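自己紹介ページの肩書き欄に何も書けません

投稿者：Müzeyyen Akbulut

授業の課題で、プロフィールページを作っています。サービスはBrikbyを使っていて、背景とリンクは一晩で決まりました。背景だけ三回変えたので、そこは自信があります。
問題は肩書きの欄です。上限が64文字なのに、一文字も埋まりません。学生と書くと名刺として弱いし、「クリエイター」は何を作ったのか聞かれたら終わりです。紹介文のほうは逆に544文字になってしまい、読み返すと半分は好きなパンの話でした。提出は3月です。みなさんは肩書きをどう決めましたか。

Welach

三年前に同じ欄で二週間止まった者です。
肩書きは、いまやっていることを動詞で書いてから名詞に直すと楽です。私は「古い取扱説明書を読みやすく書き直している」と書いて、「説明書の編集」に縮めました。地味ですが、親戚に説明しなくて済むようになりました。
紹介文は先頭の100文字だけ真剣に直してください。スマホだとその先は折りたたまれます。パンの話は折りたたまれた側に置けば、読む人は読みます。
それと「情熱」という単語は一度消してみること。消しても意味が変わらなければ、そのままで。

Lultik

空欄でいいと思います。私は空欄です。仕事の依頼も空欄です。

Þrastardóttir

背景を三回変えたなら、もう触らないほうがいいです。私は七回変えて、最後は最初のに戻りました。
私のときは、先に作品欄を埋めました。見せるものが一つあると、肩書きはそれに引っぱられて決まります。授業で作ったもので十分なので、写真を一枚と、短い説明を一行。長い説明はたいてい言い訳になります(私の最初の版は2000文字ありました。先生は読まなかったそうです)。

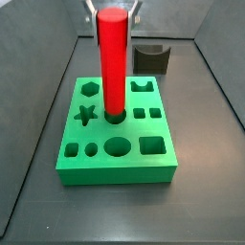 緑のブロックと赤い円柱。穴の形はいろいろ。

説明はこれだけです。肩書きは「ものの形を見る人」にしていて、先生には少し笑われましたが、再提出にはなりませんでした。
Brikbyの肩書き欄は公開後も直せるので、とりあえず仮のものを入れて出してしまうのも手です。私の「仮」はもう二年目に入っています。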